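Reading time: 2 min

Week five of the robotics club thread, for those who asked. We meet on Monday after lessons and have the two arms until the lab shuts.

Chang-ho Han wrote the scoring sheet for the Jurnia round. You get 92 points for a clean run and lose marks for spills and for touching the plants.

Our team is called Watby. The other one is Waso. We share the bench, so setting up takes longer than it should.

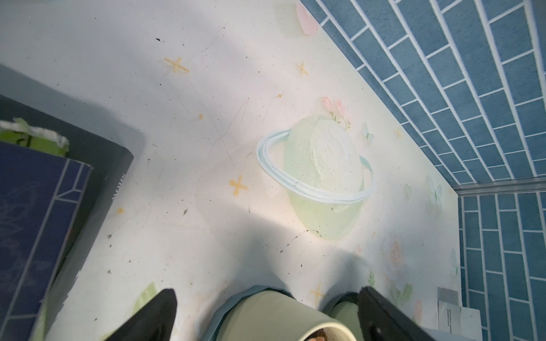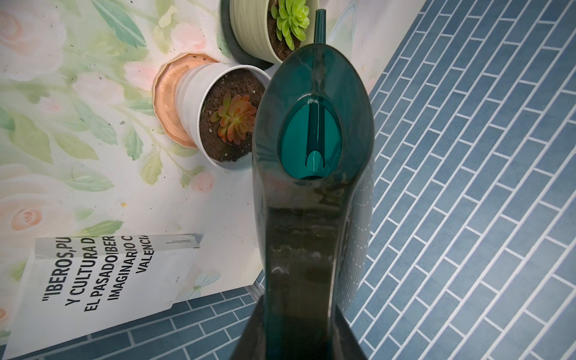
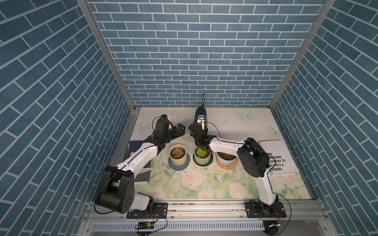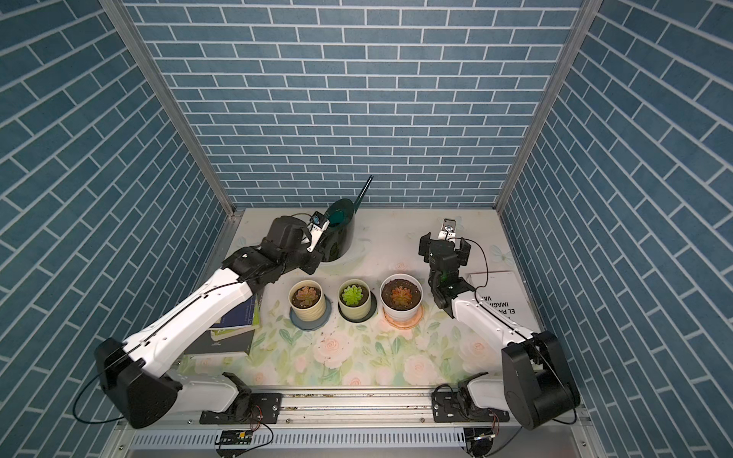 Most of my time this term has gone on the handover. The rules say both arms must do part of the job, and my code has to decide which one goes first. The watering can makes that awkward. Its spout is long and thin, so a small turn at the wrist moves the tip a long way. With three pots in a row there isn't much space between one and the next.

I've logged 134 attempts so far. I split them by arm, and the left one is still worse. I think it's my wrist limits.

Next job is to slow the last part of the approach and try again. Up to 3 seconds extra is fine under the rules.

Will post the log once I've tidied the column names.

Contact | © Watby robotics club | Back to top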